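Ticket 946 - Left gripper drops out of position during whiteboard wipe
Status: open, waiting on vendor
Opened by: Mỹ Tăng
Assigned to: Diệp Lương
3 comments | 2 shares

Setup is the two-arm bench cell running the Kumaton controller. Right arm has the Clurkley fingers. Left arm has the Dultora fingers, fitted in September for the comparison. Task: left arm steadies the board, right arm wipes it with the block.

Fault: the left gripper reports "closed" while the fingers are still open. The controller then starts the wipe with no hold on the board. Seen on 8 runs. Right arm did not fault on any of them.

Wrist camera cable on the left was reseated first. No change. Swapped the gripper leads between arms - fault stayed with the Dultora unit, so the arm wiring is ruled out.

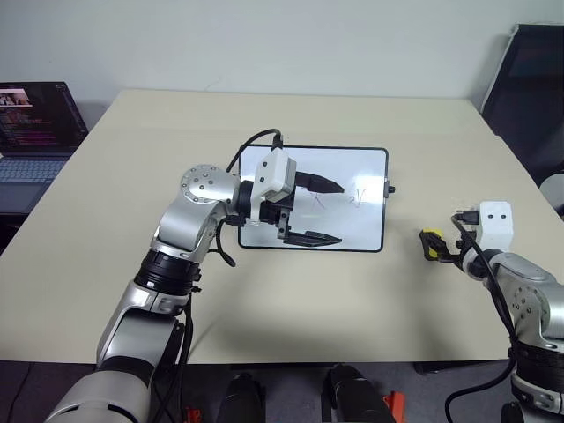

Log page 2 of 3

Left fingers are wide open over the board with nothing between them, right gripper is on the black and yellow block. Marks are still on the board. Use this pose as the reference when reproducing.

Diệp Lương, 2:40 pm
Reproduced. The close command goes out and the status bit flips before the motor current rises. Clurkley driver waits for current, Dultora driver does not. Added a delay in the task script as a stopgap. It hides the fault at low speed and fails again at full speed.

Mỹ Tăng, 3:15 pm
Please take the delay back out. It changes the cycle time and the two sets can't be compared with it in.

Diệp Lương, 4:05 pm
Removed. Sent the current trace to Châu and asked for a driver build that checks finger position before setting the bit. Left arm stays on manual jog until then. Do not recalibrate the left wrist camera, the offsets are good.

Contact the bench team | Back to top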